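Emora Party Paper Cups, Mixed Designs 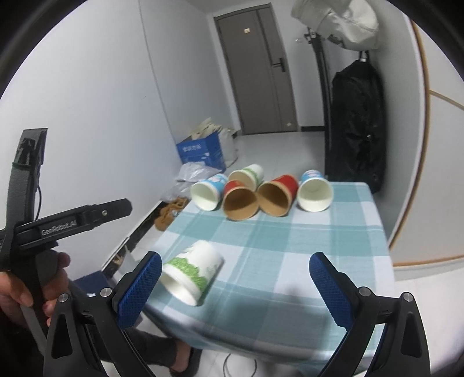 Blue-and-white, red and green leaf cups on a checked tablecloth.

We put the Emora mix together for folks who love a table with a bit of everything on it – a leafy cup for lemonade, a red one for cider, and blue for whoever gets there last! Each pack holds 100 paper cups in assorted designs, and they store nicely in a kitchen drawer until the next birthday or cookout comes along. Item no. 124. Cold drinks only, please.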